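Orkero Word List

By Taha Ait Brahim
August
3 min read
40 comments

Orkero is a list of place names and the ways people spell them. It was put together from old bus timetables, parish newsletters and shop signs, then checked by hand. The list has 800 entries in one text file.

What is in the file

Each line has four columns, split by tabs: the name, the other spelling, where it was found, and a note. The note column is often blank. Accents are kept as printed, so Tóth Street and Toth Street are separate lines. Text is saved as UTF-8.

Known problems

- The Drukorik timetables were scanned badly, and 60 entries from them have a question mark in the note column.
- Avia Road appears under two districts. Both are right. The road crosses the line between them.
- Names found only in handwriting were left out.
- Sorting in a spreadsheet will move accented letters to the end.

How to use it

Open the file in any text editor. If you load it into a spreadsheet, set the separator to tab and turn off date detection, or names with numbers in them will change.

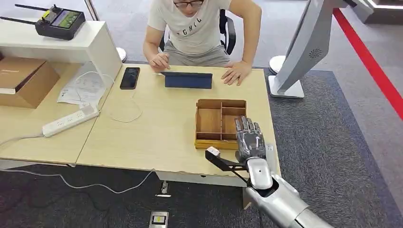 Can I add a spelling I found on a sign?

Send it with the street and the year you saw it, and it will go into the next version if the sign can be checked.

Changes are listed in CHANGES.txt. The file may be copied and reused as long as the source column stays in place.

12 shares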